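Filed under: Manipulation / Teaching by Demonstration

Bedroom tasks, second pass

The February set for Dromanar is in: 52 demonstrations of bedroom tidying by hand, head camera only, no gloves or markers. Nine were rejected for hands leaving the view before the task was complete. The tray task accounts for most of the rest. It is short, but it has the contact I wanted, a glossy packet on top of folded cloth, with a rigid wall close by on each side.
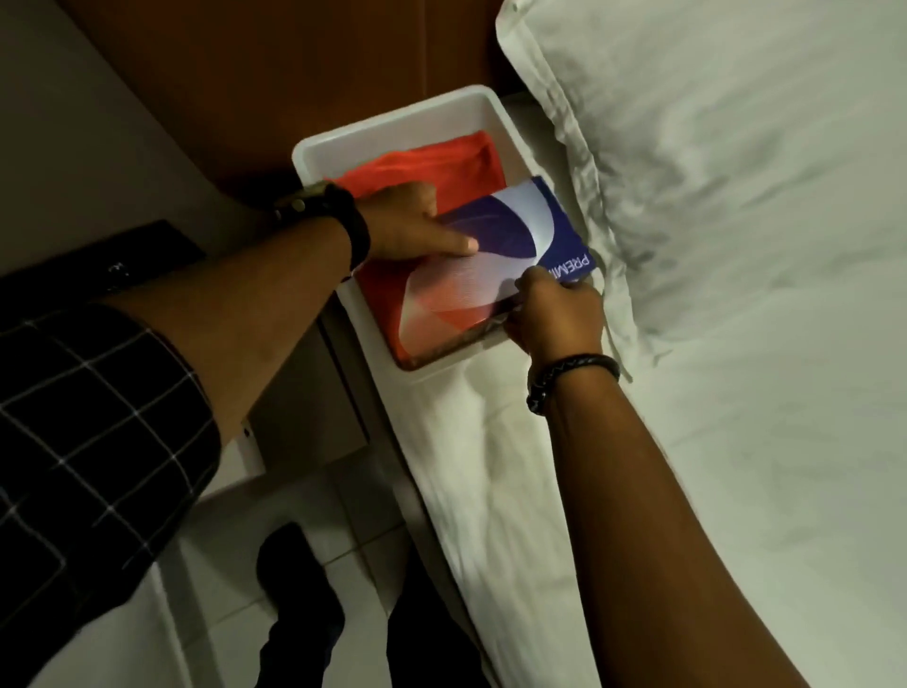
Tray task. Both hands on the packet, cloth underneath.

Retargeting to the Heston arms still loses the index finger. A flat press from above maps to a closed gripper pushing down, and that is usable. A pinch at the near edge maps well if the wrist angle survives smoothing, so I cut the filter window from 13 samples to 9.

Shelf wiping is the harder one.

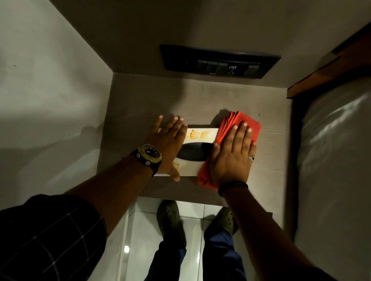 One hand has to stay still while the other moves, and my segmentation kept labeling the still hand as idle. Zaidi's labeling script has the same problem. I now keep a "hold" state for any hand in contact, whatever its speed, and train the 2 arms on a shared clock. Replay on the bench at Kalulberg is next, at half speed.

Related posts
- Gripper width from thumb and index distance
- Teleoperation lag on the Heston arms
- Folding cloth, first attempts

Contact | Archive | Back to top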